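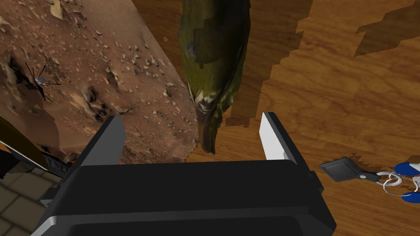 읽는 시간 9분

인쇄하기 | 이메일로 보내기

루사바(Lusava)를 소개합니다

안녕하십니까. 루사바의 자루완 임얌(Jaruwan Yimyam)입니다. 우리 회사는 로봇 팔과 그리퍼를 가상의 방 안에서 연습시키는 서비스 Cenport를 만들고 있습니다. 한국의 학교와 연구실에서 문의가 많아져서 한국어 소개를 새로 썼습니다. 저는 한국어를 어른이 된 다음에 배웠습니다. 어색한 문장이 보이면 아래 댓글로 알려 주십시오. 고치겠습니다.

전에 있던 소개 글은 영어 글을 그대로 번역한 것이었습니다. 읽은 분들이 "그래서 무엇을 파는 회사입니까" 하고 물으셨습니다. 그래서 이번에는 그 대답부터 씁니다. 우리는 로봇을 팔지 않습니다. 로봇이 연습하는 방과 그 방에서 할 과제, 연습 기록을 보는 화면을 빌려드립니다. 고객은 대부분 공업고등학교, 대학교 연구실, 그리고 그리퍼를 직접 설계하는 작은 제조 회사입니다.

시작한 이야기

회사는 상카왓(Sangkhawat)이라는 동네의 자전거 가게 위층에서 시작했습니다. 처음에는 직원이 저를 포함해서 2명이었습니다. 그때 우리는 중고 로봇 팔을 한 대 가지고 있었고, 지역 학교에 가서 하루짜리 수업을 했습니다. 학생들은 아주 좋아했습니다. 그런데 학생 한 명이 팔을 움직이는 시간은 몇 분밖에 되지 않았고, 나머지 시간은 줄을 서서 기다렸습니다.

어느 날 손가락 부품이 부러졌습니다. 학생의 잘못은 없었습니다. 제가 속도 값을 잘못 넣었습니다. 새 부품이 올 때까지 수업을 모두 취소해야 했고, 저는 그동안 할 일이 없어서 컴퓨터에 방을 하나 만들었습니다. 책상 하나와 컵 하나가 있는 방이었습니다. 컵은 자꾸 책상을 뚫고 떨어졌습니다. 지금 보면 매우 부끄러운 방인데, 그것이 Cenport의 첫 번째 방입니다. 파일은 지금도 서버에 있습니다. 지우자는 의견이 가끔 나오지만 제가 반대합니다.

부품이 온 다음에도 방 만드는 일을 계속했습니다. 학생들이 가상의 방에서 먼저 연습하고 오면, 진짜 팔 앞에서 훨씬 침착하게 움직였습니다. 선생님들이 먼저 "그 방을 우리 학교 컴퓨터에도 넣어 줄 수 있습니까" 하고 물으셨습니다. 이렇게 해서 취미 같은 일이 회사의 일이 되었습니다.

Cenport에서 하는 일

Cenport 안에는 집처럼 꾸민 방이 여러 종류 있습니다. 거실, 부엌, 현관, 그리고 창고 같은 곳입니다. 사용자는 방을 고르고, 로봇을 고르고, 과제를 고릅니다. 과제는 작은 물건을 집는 것부터 문을 여는 것까지 난이도 순서로 정리되어 있습니다. 현재 등록된 과제는 104개입니다.

사용자가 가장 먼저 하는 과제는 보통 식탁 위의 물건입니다. 식탁은 쉬워 보입니다. 그러나 열쇠처럼 납작하고 모양이 복잡한 물건은 손가락 사이에 들어오는 방향이 몇 가지밖에 없습니다. 그리퍼를 너무 높이 멈추면 공기를 잡고, 너무 낮게 내리면 식탁을 누르게 됩니다. 우리는 이 과제를 하는 학생들에게 먼저 시선을 바꾸어 보라고 말합니다. 로봇의 몸통 위에서 보는 화면이 있고, 손목에서 보는 화면이 있습니다. 같은 물건이라도 두 화면에서 아주 다르게 느껴집니다.

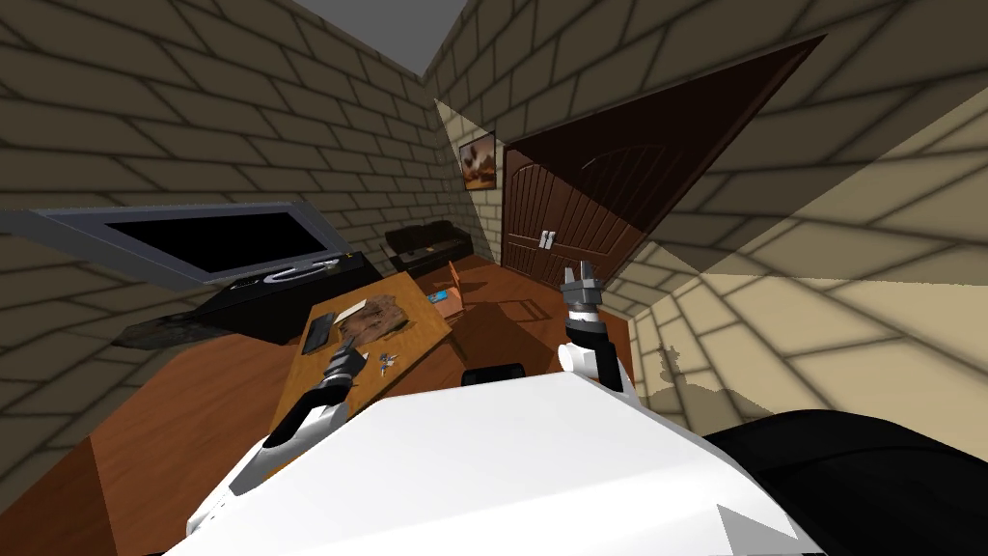
몸통 쪽 화면은 넓게 보이지만 많이 휘어집니다. 벽의 선도 휘고 가구도 길게 늘어납니다. 처음 쓰는 분들은 이 화면을 불편해하시고, 왜 똑바로 펴 주지 않느냐고 물으십니다. 설정에서 펴는 기능을 켤 수 있습니다. 다만 넓은 렌즈를 단 로봇을 실제로 쓸 계획이라면 휘어진 화면에 눈을 익혀 두는 편이 좋습니다. 우리 수업에서는 첫 주에 이 기능을 끄고 합니다.

팔이 두 개인 로봇을 고르면 한 가지 어려움이 더 생깁니다. 한쪽 팔이 일하는 동안 다른 팔을 어디에 둘 것인지 정해야 합니다. 학생들은 일하는 팔만 보다가 쉬는 팔로 문이나 의자를 칩니다. Cenport는 이런 충돌을 기록하고, 연습이 끝나면 어느 시점에 무엇과 닿았는지 표로 보여 줍니다. 점수는 주지 않습니다. 예전에는 점수가 있었는데, 학생들이 점수만 보고 표를 읽지 않았습니다.

방을 만드는 방법

방은 우리 팀이 손으로 만듭니다. 벽과 바닥의 무늬, 나무의 색, 빛의 방향을 정하고 나서 물건을 놓습니다. 물건 목록에는 지금 600가지가 들어 있습니다. 평범한 물건도 있고 조금 이상한 물건도 있습니다. 초록색 새나 돌이 가득한 붉은 땅의 판 같은 것은 실제 거실에 별로 없을 것입니다. 그래도 이런 물건이 인기가 있습니다. 그리퍼 회사에서 일하는 분이 말씀하시기를, 상자와 컵만 집어 본 프로그램은 날개 모양을 만나면 갑자기 바보가 된다고 하셨습니다. 저는 이 표현이 재미있어서 사무실 칠판에 적어 두었습니다.

그림자는 아직 완벽하지 않습니다. 가까운 화면에서 그림자의 가장자리가 계단처럼 각이 질 때가 있습니다. 부드럽게 만들면 학교의 오래된 컴퓨터에서 느려집니다. 그래서 지금은 속도를 선택했고, 다음 버전에서 두 가지 품질을 고를 수 있게 준비하고 있습니다. 얇은 점선 같은 빛이 나무판 위에 나타나는 문제도 우리가 알고 있는 문제입니다. 신고해 주신 분들께 감사드립니다.

문에 대한 과제

제가 개인적으로 제일 좋아하는 과제는 문입니다. 사람은 문을 열 때 생각하지 않습니다. 로봇에게 문은 어려운 물건입니다. 경첩이 어느 쪽에 있는지, 판이 어떤 원을 그리면서 움직이는지, 손가락이 판 뒤로 들어갈 틈이 있는지 알아야 합니다. 그리고 팔은 문과 함께 원을 그려야 하니까, 직선으로만 움직이는 습관이 있으면 문을 밀다가 멈추게 됩니다.

문 과제는 손목 화면으로 많이 합니다. 그리퍼가 화면의 아래쪽에 항상 보이고, 사용자는 두 손가락 사이의 틈으로 문과 벽을 봅니다. 이 화면에서는 거리를 알기가 힘듭니다. 어두운 안쪽은 가까운 것처럼 보이기도 하고 먼 것처럼 보이기도 합니다. 우리는 안쪽을 일부러 밝게 하지 않았습니다. 실제 창고나 장의 안쪽도 대부분 어둡습니다.

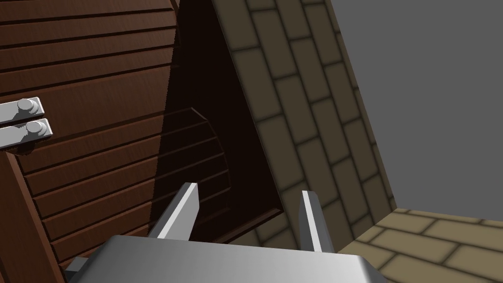

Cenport의 문 과제, 손가락을 벌린 그리퍼와 나무 문, 왼쪽에 은색 경첩.

문 과제의 첫 단계에서는 문을 만지지 않습니다. 그리퍼를 벌린 상태로 천천히 위치를 맞추고, 멈추고, 화면을 저장합니다. 그리고 조금 다른 위치에서 다시 저장합니다. 학생들은 이 단계를 지루하다고 합니다. 이해합니다. 저도 처음 배울 때 빨리 잡아당기고 싶었습니다. 그런데 저장한 화면들을 나란히 놓고 비교하면 손목이 조금 움직였을 때 무엇이 변하고 무엇이 그대로인지 볼 수 있습니다. 경첩의 위치, 판 사이의 홈, 벽돌의 줄이 좋은 기준이 됩니다.

두 번째 단계에서 손가락을 문 가장자리에 가까이 보냅니다. 닿으면 기록에 표시가 나옵니다. 세 번째 단계에서 움직입니다. 선생님용 화면에서는 단계마다 시간 제한을 바꿀 수 있고, 한 단계만 따로 수업에 쓸 수도 있습니다. 어떤 학교에서는 첫 단계만 가지고 일주일 수업을 하셨습니다. 저는 그 수업을 참관했는데, 학생들이 서로의 화면을 보면서 손목 각도를 맞히는 게임을 하고 있었습니다. 우리 설명서에는 없는 게임이었습니다. 다음 설명서에 넣으려고 선생님께 허락을 받았습니다.

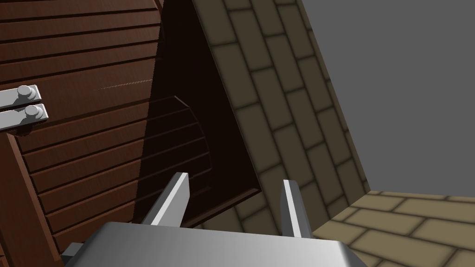 학교를 위한 서비스

학교에서 신청하시면 한 학기 단위로 방과 과제를 빌려드립니다. 설치는 학교 컴퓨터에 직접 하거나 우리 서버에 접속해서 쓰실 수 있습니다. 인터넷이 느린 곳은 직접 설치를 권합니다. 설치할 때 필요한 것은 다음과 같습니다.

- 그래픽 카드가 있는 컴퓨터 (노트북도 됩니다)
- 마우스 또는 게임용 조종기
- 관리자 비밀번호를 아는 분

마지막 것이 제일 구하기 어렵습니다. 방문하는 날에 그분이 꼭 계시도록 부탁드립니다.

교재는 한국어와 영어, 태국어로 있습니다. 한국어 교재는 한국어 선생님이 두 번 읽고 고쳐 주셨으니 이 소개 글보다 훨씬 자연스럽습니다. 교재에는 수업 계획과 학생용 활동지가 들어 있고, 파일을 받아서 수정하셔도 됩니다. 수정한 것을 우리에게 보내 주시면 다른 학교와 나눌 수 있습니다. 의무는 아닙니다.

진짜 로봇 팔이 있는 학교에는 연결 키트를 드립니다. 키트는 케이블과 작은 제어 상자, 그리고 비상 정지 버튼입니다. Cenport에서 연습한 동작을 진짜 팔로 보내기 전에 느린 속도로 한 번 확인하는 단계가 있습니다. 이 단계는 끌 수 없습니다. 끄게 해 달라는 요청을 받았지만 제 손가락 부품 이야기를 해 드리고 거절했습니다.

연구실과 회사를 위한 서비스

직접 설계한 그리퍼가 있으면 그 모양을 Cenport 안에 넣어 드립니다. 설계 파일을 보내 주시면 우리가 무게와 마찰 값을 여쭤본 다음에 모델을 만듭니다. 손가락의 길이와 열리는 폭을 바꾸어 가면서 같은 과제를 반복할 수 있으니, 부품을 깎기 전에 나쁜 생각을 미리 버릴 수 있습니다. 물론 가상의 결과가 실제와 똑같지는 않습니다. 특히 고무처럼 부드러운 패드는 우리 모델이 아직 약합니다. 부드러운 손가락을 연구하시는 분에게는 솔직하게 다른 도구도 함께 쓰시라고 말씀드립니다.

연습 기록도 제공합니다. 우리 팀이 직접 조종해서 만든 기록이 3000건 있고, 과제의 이름과 단계, 충돌 시점이 표시되어 있습니다. 실패한 기록도 빼지 않았습니다. 연구실에서는 오히려 실패한 기록을 먼저 달라고 하십니다. 고객이 만든 기록은 고객의 것이며, 우리는 허락 없이 사용하지 않습니다.

일하는 사람들

지금 사무실은 같은 동네에 있지만 자전거 가게 위층은 아닙니다. 조금 넓은 곳으로 이사했습니다. 방을 만드는 사람, 물리 계산을 하는 사람, 학교를 방문하는 사람이 한 공간에서 일합니다. 학교를 방문하고 온 사람은 다음 날 아침에 본 것을 이야기합니다. 보고서는 쓰지 않고, 그 자리에서 바로 고칠 수 있는 것은 고칩니다. 조종기의 버튼 글자가 커진 것도, 경고 소리가 작아진 것도 이런 아침에 나온 결정입니다. (경고 소리는 정말 컸습니다. 옆 교실에서 항의가 왔습니다!)

저는 회사의 대표이지만 아직 방을 만듭니다. 요즘은 경첩의 움직임을 조금 더 뻣뻣하게 만드는 일을 하고 있습니다. 오래된 문은 처음에 잘 안 움직이다가 갑자기 움직이는데, 그 느낌을 숫자로 바꾸는 것이 생각보다 어렵습니다. 집에서 문을 계속 열고 닫아서 가족이 싫어합니다.

체험과 문의

체험판에는 거실 방 하나와 식탁 과제가 들어 있습니다. 문 과제는 체험판에 없고, 신청하시면 화상 회의로 함께 해 볼 수 있습니다. 화상 회의는 한국어로 가능합니다. 제가 천천히 말하는 것을 이해해 주시면 감사하겠습니다. 다음 학기 신청은 7월에 받습니다. 연구실과 회사는 기간에 관계없이 연락하셔도 됩니다. 문의하실 때 사용하시는 로봇의 종류와 학생 수를 함께 적어 주시면 답장이 빨라집니다.

인쇄하기 | 이메일로 보내기
공유 17 · 댓글 5

댓글

코딩하는물리쌤
문 과제 첫 단계로 일주일 수업한 학교가 저희 학교인 것 같네요 ㅎㅎ 각도 맞히기 게임은 애들이 알아서 만든 거예요. 설명서에 애들 동아리 이름도 넣어 주실 수 있나요?

루사바 자루완
네, 넣겠습니다. 동아리 이름의 정확한 표기를 메일로 보내 주십시오.

hinge_lab
손가락 세 개짜리 그리퍼도 모델로 넣을 수 있습니까? 본문에는 두 손가락 얘기만 있어서 여쭤봅니다.

루사바 자루완
가능합니다. 시간이 조금 더 걸립니다. 설계 파일을 먼저 보여 주시면 기간을 말씀드리겠습니다.

밤샘조교
열쇠 집는 거 체험판에서 해봤는데 계속 식탁만 누르다가 끝났습니다. 몸통 화면 말고 손목 화면으로 바꾸니까 좀 낫네요. 그리고 "여쭤본 다음에 모델을 만듭니다" 이 부분 문장 자연스러워요. 안 고치셔도 됩니다.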